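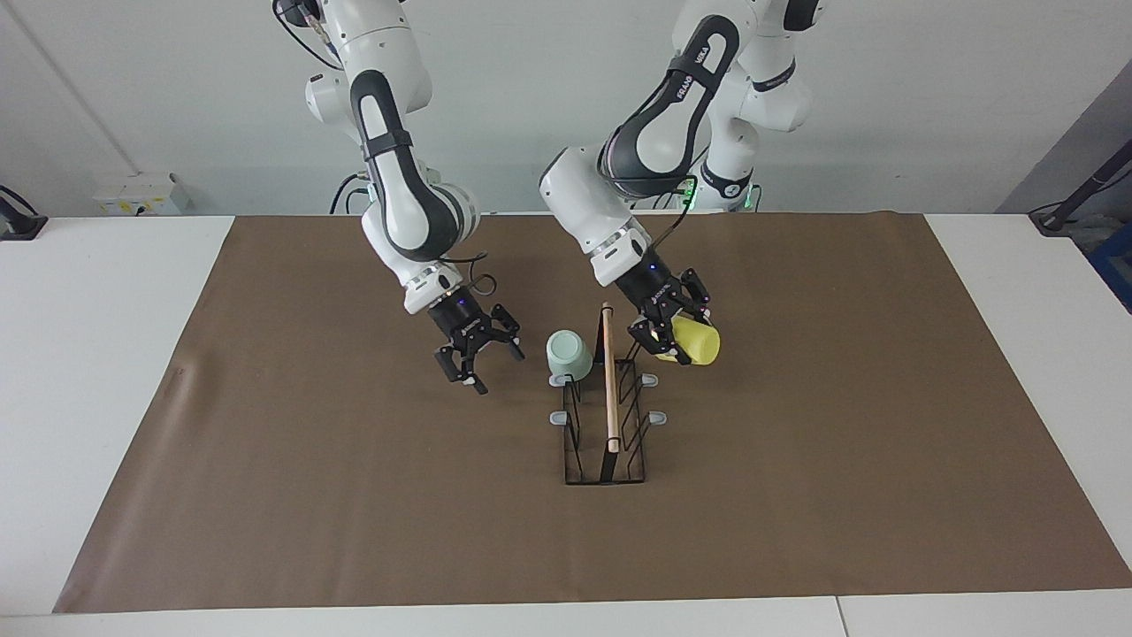
Yellow cup in one gripper, mint-green cup upside down on the rack.

Search tips and how-tos Go

Workshop tips: recording dish rack demonstrations that are worth keeping

I write this page with a grudge. I've been to enough talks where a slide says the arm "learned to load the rack" and the room claps, and then you get to look at the recordings and half of them are somebody fumbling a cup for a minute. The learning may be very clever. I'm not qualified to say. The recordings I can judge, and most are worse than the people who made them think.

So these are bench tips, for a two-arm setup with a wire rack and a couple of plastic cups. They come out of the Bastance recordings we did at Giddale, where we ended up with 630 demonstrations and argued over a good share of them.

Before you record anything

Decide what "done" means and write it down. Cup upside down on the rack, gripper open, arm backed off. If that last part isn't in the definition, one operator will stop the recording the moment the fingers open and another will wait until both arms are home, and your demonstrations will have two different endings. People told me the system would sort that out. Maybe it does. I have yet to see anybody check.

Write down what "start" means too. We forgot to, and it cost us an afternoon of trimming.

Pick your cups and stop shopping. There is always someone who wants to add a mug on day three. A mug has a handle and a different weight, so it's a new job. Put it in a new folder with its own name.

Paper on the table

I like plain brown paper over a white top. It cuts the glare and gives light-colored cups something to stand out against. It also creases, and it creeps when a finger drags on it. Tape the corners flat, then press along the edges with your hand at the start of each session.

Should you change the paper when it gets wrinkled? The usual advice is that variety is good for the system, so leave it. I'd call that a handy excuse for not changing the paper. If you want variety, plan it: so many runs on fresh paper, so many on old, and say which is which in the log. Variety you didn't write down is just mess.

The rack

A light wire rack will slide if you nudge it. Draw a faint pencil mark at two corners and put it back on the marks between runs, or move it on purpose to a spot from a list. "Somewhere near the middle" is not a spot. Operators left alone will set it down in the place that's easiest for them, every time, and then everyone acts surprised that the arm does well with the rack in that place and badly anywhere else.

If your rack has something tall in the middle, like a wooden dowel, think about which side each arm works on. Ours got a plain rule: each arm stays on its own side and nothing gets passed over the top. Passing over the top looks great in a demo reel. We dropped it in the first week.

Check the rubber tips on the prongs at lunch. They come off, they roll under things, and a bare wire end grips a cup differently.

Cables

Look at your wrist cables with the arms in the worst pose you plan to use. A loop that hangs low on the paper can catch on a prong. Clip it higher, then move the arm through its whole range by hand to make sure you haven't pulled it too tight. Do this again after anyone has serviced the arm, including you.

Holding a cup sideways

Most bad recordings I've thrown out went bad right here. The operator grabs the cup too near the rim, it tips in the fingers, and the rest of the run is spent rescuing it. Grip closer to the base. Close slowly. If the cup shifts as the fingers close, stop and start over.

"But a rescue is useful data," somebody will say. Fine, a clean rescue might be. Log it as one. A folder with rescues and ordinary runs all mixed up under the same label teaches you nothing you can check later, and I doubt it teaches the machine much either. 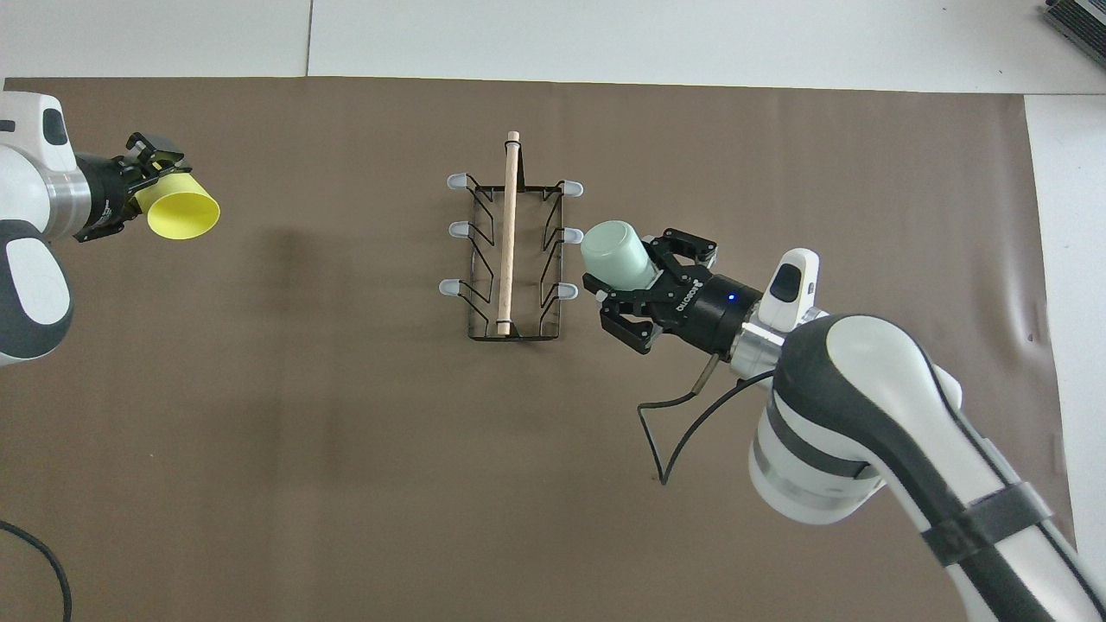
Palesa Dlamini wrote in to say that I'm too hard on messy runs. Her view: "If you only keep the pretty ones, the arm has never seen a cup slip, and the first time one slips it just sits there. I would keep every slip that gets fixed, label it properly, and throw out only the ones where the operator gave up. You're cleaning the set for your own comfort."

She may be right about the comfort. I've moved as far as keeping labeled slips in a separate folder. I still want to see the same rack and the same cups tried with and without them before I call it settled, and so far what I get sent is a video of the time it worked.

How many do you need?

I wish I had an answer. A man selling the Skerkex logging kit told us 3000. When I asked where the number came from, he said it was what people usually aimed for. That's a sales target. It might also be the right number, but he didn't know that and neither do I.

What we did at Giddale was record 32, stop, and watch all of them back in one sitting with the sound off and a notebook. Dull work. It showed us that we had two people approaching the rack from the front and one coming in from the side, and that the side approach kept blocking the view from the overhead camera. If we'd charged ahead to the full number we'd have found that out in June with no time left.

So: small batch, watch it, fix the habit, next batch. If you're short on time, watch the last few runs of each session first. That's when operators are tired and the shortcuts creep in.

A few odds and ends

Wipe the cups. Matte plastic picks up finger marks, and on the pale one they show.

Keep the lights the same, or change them on a schedule and log it. Blinds count as lights.

Shadows from the arms fall across the paper and move when the arms do. You won't get rid of them. Just don't set up in the morning and judge the picture then if you're going to record until five.

Change operators at a break. Changing in the middle of a batch makes the log a pain to sort.

Put the operator's initials in the log. There was some grumbling about this at the Zamudio bench, where they thought it was for keeping score. It's for finding out why one set of runs looks different from the rest.

Don't delete a bad run while you're annoyed. Mark it and look again the next morning. I've changed my mind both ways doing this.

And test away from the marks. When someone shows you the finished thing working, ask to move the rack a hand's width to the left. Ask to swap the cups to the other sides. You'd be amazed how often the demo is over at that point. If it still works after that, good, I'd like to hear how you recorded it, and what you threw away.

We use cookies to remember your settings and see which pages get read. By continuing to use this site you accept this. OK Learn more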